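Blažena Sokol had kept the Clanier cell running since November, and at shift change she told Ľubica Vávra what was left. The log stood at 498 hours. 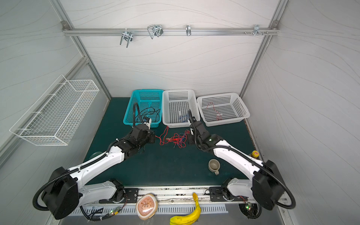

The sorting cell, evening shift.

"Cables in the teal one, blue and red in the white ones," Blažena said. "Check the left wrist conduit before you go home."

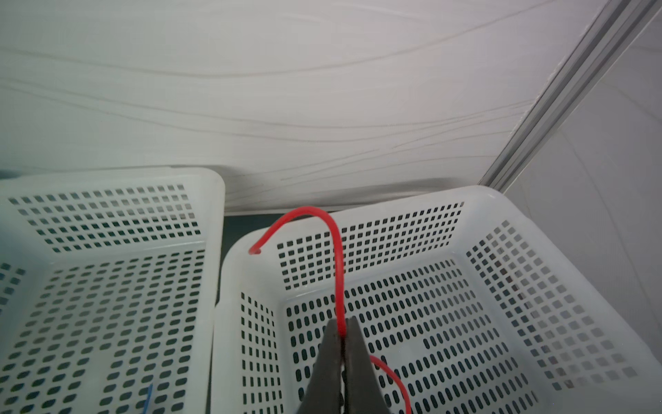 Ľubica wrote it on her glove. She had come over from Grastitz to learn grippers, and her bus left at six.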